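Wrist camera: plane fit jumps when no objects are in view
Perception and Planning > Simulation

kmyuen wrote on Oct 5, 2024:
Hello all. I have a question about table plane estimation in simulation. My node, Emholm, takes the wrist camera image and estimates the height of the table before the planner is allowed to move down. With objects on the table it is stable. With a clear table the height jumps between two values, and the planner rejects the goal.

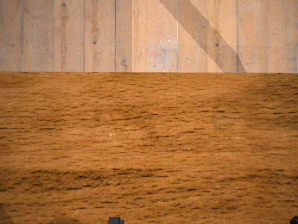 Wrist view, clear table, fingertips at the bottom edge.

I render 527 views like this one and the fit fails in 73 of them. I suspect the wood texture – the grain is very dense near the wall and the feature matcher confuses one row with another. Has somebody solved this without changing the scene?
Ka-ming Yuen

rurnano_fan wrote:
Repeating texture is a classic problem. Put a fiducial tag on the table and go home early.

kmyuen wrote:
Thank you, but I may not change the scene. The same views are used for policy evaluation.

P_Agbenyega wrote:
I do not agree that it is the grain. Look at the bottom edge. Do you mask the fingertips? They move with the camera, so every match on them says "no motion" and pulls the fit. I mask the lowest 50 rows, then I run the plane fit.
Philomena

tang_dev wrote:
Masking helps, but I would look at the wall too. Those vertical boards and the diagonal brace give strong lines, much stronger than anything on the table. If RANSAC takes its samples there, you get the wall plane. Two values, two planes.

P_Agbenyega wrote:
Possible. Then cut everything above the wall line as well, it is a very clean edge.

kmyuen wrote:
I tried both. With the fingertip mask only, 30 views still fail. With the wall removed also, none. So tang_dev was right for a part of it, and Philomena for the other part. I still believe the grain makes the fit noisy, but the planner accepts it now.

rurnano_fan wrote:
I still say tag.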